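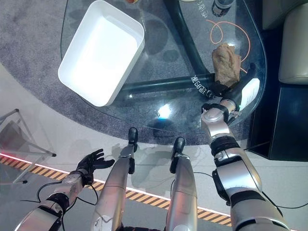 Fig. 3. Glass-topped table with a white plastic tray.

4. Care of the glass top

Read this section before the first cleaning. It is valid for all Lundier tables with a glass top and a metal frame.

4.1 Daily cleaning

1. Take all objects off the glass. Small things can be collected in a plastic tray.
2. Wipe away the dust with a dry, soft cloth.
3. Spray a little glass cleaner on the cloth. Do not spray it on the table, the liquid can run down to the frame.
4. Wipe in straight lines from one side to the other, then dry with a second cloth.

Note: Kitchen paper is allowed, but it can leave small fibres on the surface.

CAUTION: Never use scouring powder, steel wool or a blade. Scratches in the glass cannot be repaired by polishing.

4.2 Marks which stay after cleaning

1. Mix one spoon of white vinegar in a glass of lukewarm water.
2. Lay the damp cloth on the mark and wait about 10 minutes.
3. Wipe with clear water and dry well.
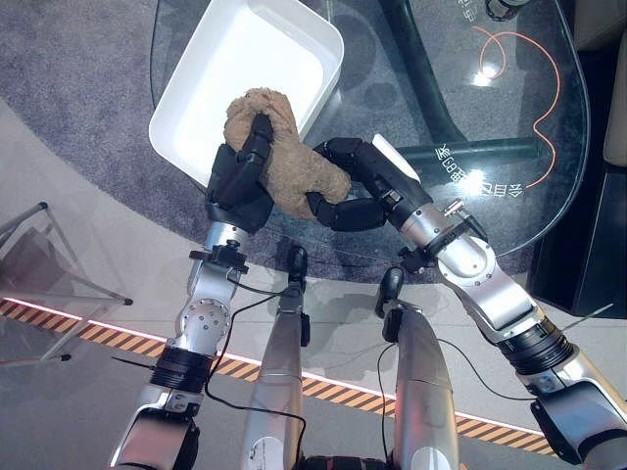

4.3 Checking the frame

Every January, or after each moving of the table, please check the screws. For this work two persons are needed.

1. Lift the glass off and put it upright on a blanket, against a wall.
2. Tighten each screw by hand with the key from the bag. Do not use an electric screwdriver.
3. Look if the rubber pads are still in their place. Replacement pads have the order number 945.
4. Put the glass back and press lightly on every side. It must not rock.

CAUTION: If the edge of the glass is chipped, do not use the table any more. Write to Wilma Leckie at the Lundier spare parts desk in Goswood.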